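Olive sheet on the spare bed: does it go with a cold white wall?

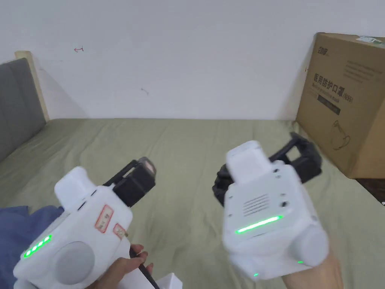

Last edited by lobo_l on 11/29/25, 19:42. Reason: corrected the box measurement

lobo_l
Right, I need opinions because I've been staring at this for too long. I'm doing up the spare room on next to no money and the sheet is the only new thing in it so far. On the Miswood page it was called sage. On my bed it's a washed-out olive, and next to that wall (a white with a lot of blue in it) I can't decide if it looks calm or a bit like a waiting room. The headboard is staying, dark grey, upholstered, with the pale wood post by it. The box is full of masks left over from my old job and needs to live somewhere, and it's 35 cm deep. Would you change the sheet, the wall or neither? And where would you put the box?

tinpotgardener
I like the sheet! Olive and dark grey is a lovely pairing and the cream wood stops it going gloomy. It's the wall I'd change. Anything with blue in it is going to fight with a yellowy green. We had the same trouble in our back bedroom and went over it with Idham's oatmeal colour (one tin, two coats, done by teatime) and the whole room warmed up.

mrs_pepperpot
Disagree, sorry. I'd leave the wall alone. Pale cool walls are easy to live with and a warm blanket across the end of the bed would sort it for a fraction of the bother. Mustard or rust, something with a bit of weight to it. You could even pick up the red of that little arrow, ha. Is the arrow meant to be there?

lobo_l
The arrow is mine! I drew it in August when I was working out which way to push the bed and never rubbed it off. There's a scuff lower down as well, a grey one. So the wall wants doing anyway, or at least a scrub.

dunmoving
Don't scrub red pen before you know what it is. If it's felt tip it will smear and then it'll come straight through your emulsion. Dab of stain block, let it dry, then paint. The scuff you can have a go at with a damp sponge and a bit of washing-up liquid, but go gently or you'll get a shiny patch, and shiny patches on matt paint are worse than the scuff.

tinpotgardener
Seconding the stain block. Learned that one with a child's biro mural in the hall.

Karrimor_Kate
Can I be the dull one and talk about the box? N95s do go off. The elastic perishes, or mine did, and the foam bit on the nose went to crumbs. Look for a date before you give it house room. If they're still in date I'd ask a local hospice or a woodwork club whether they want them, and then you've no box to hide.

lobo_l
Thank you, hadn't thought of the date at all. The printing is mostly Chinese so I'll get the phone out and translate it. I would like to keep a few back for sanding. The plan was to slide it under the bed but I've measured and the gap is 30 cm, so that's that — unless I empty it into something flatter.

mrs_pepperpot
Flatter is the way. Remico do shallow underbed boxes with a zip lid and they're decent, I've got winter jumpers in mine. Three of those would take the masks and your spare bedding with room over.

dunmoving
I wouldn't put masks in with bedding. Everything under a bed ends up smelling of everything else. Leave them sealed in their own carton, stick it on top of the wardrobe and forget it. What's the ceiling height?

lobo_l
Wardrobe is 207 cm so there's a decent bit of space above it, but I'm not tall and I'd need the steps every time I wanted one. Which would be hardly ever, I suppose.

Karrimor_Kate
Hardly ever is what the top of a wardrobe is for.

old_bermudez_fan
Coming at this from the sheet end. It's a bit creased already, so how is it with a person in it? I had a green Bermúdez set that looked smashing on the bed for one day and was a rag by the weekend. If yours is still within the returns time I'd wash it once before you go painting walls round it. Colour can shift too, mine came out of the machine a good bit greyer.

mrs_pepperpot
Doesn't washing it mean she can't send it back?

old_bermudez_fan
Depends on the shop. Fair point though, check first.

tinpotgardener
I'd still keep it. Hold a cream pillowcase against it in the morning and then again with the lamp on. If you like it both times, stop worrying and buy the paint.

lobo_l
Did the pillowcase thing just now with the lamp and it's much nicer than I expected, the green goes almost mossy. So the sheet stays. I'm torn on the wall. Mrs P, your blanket idea is cheaper but I do keep looking at that scuff. I might get a tester of the oatmeal and paint a square behind where the headboard goes, so if it's horrid it's hidden.

dunmoving
Paint the tester on a bit of card and prop it up. A square on the wall shows as a ridge later on, even behind a headboard, and you'll move that bed again one day — people who draw arrows always do.

lobo_l
Rude but true. Card it is. Will report back once I've found the date on the masks.

— Leonilde Lobo, spare room still in progress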